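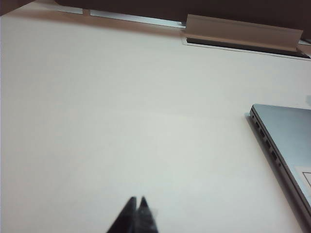 Weiße Schreibtischplatte reinigen und endlich den Kabelschacht aufräumen

Weiße Tischplatten verzeihen nichts. Wer eine kauft, hat sie im Prospekt gesehen, und im Prospekt trinkt keiner Kaffee. Bei uns in Flenditz steht so ein Tisch seit März, und seither weiß ich ziemlich viel über Ränder.

Was man braucht: zwei Mikrofasertücher, lauwarmes Wasser, einen Spritzer Spülmittel, einen weichen Pinsel. Scheuermilch bleibt im Schrank, sonst hat man später matte Stellen auf matter Platte -- die sieht man trotzdem.

1. Laptop zuklappen und von der Platte nehmen. Drumherumwischen gilt nicht.
2. Trocken abstauben, dann feucht in langen Bahnen wischen.
3. Mit dem zweiten Tuch sofort nachtrocknen.
4. Jetzt der Schacht. Vorher alle Stecker ziehen, auch den vom Ladegerät, das angeblich keiner mehr benutzt.

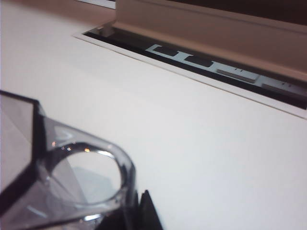
Längliche Aussparung in der Tischplatte mit weißem Rand

5. Krümel mit dem Pinsel an ein Ende schieben und absaugen, kleinste Stufe. Wasser hat dort nichts verloren.
6. Den schmalen Rand zum Schluss mit einem kaum feuchten Tuch abfahren. Dort sammelt sich der Staub am liebsten.

Zeitaufwand: 19 Minuten, mit Ausreden länger. Danach hält das Ergebnis bis zum nächsten Kaffee.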